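Filed under: Interfaith » Pilgrimages » Walks

The Skosalden Walk is a shared pilgrimage I've joined 4 times now, so forgive me if this entry gets a bit fond! It runs 13 miles from Istville to the old chapel at Skosalden, every July, and it's open to any faith. Almost 600 people come. We set off at 5 a.m. and stop at Nair for silent prayer — each group in its own way, side by side on the grass — and then there's soup. The route booklet has 56 short readings, picked by the congregations at Skitach (my favorite is the psalm by the bridge).
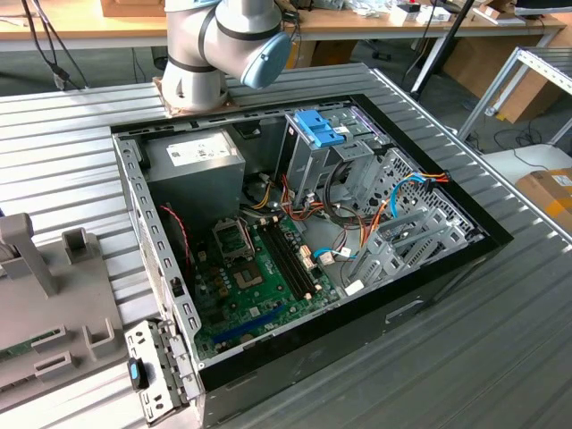 One reader, Skitach born and raised, wrote in that the silence at Nair used to last a full hour, and that it should again.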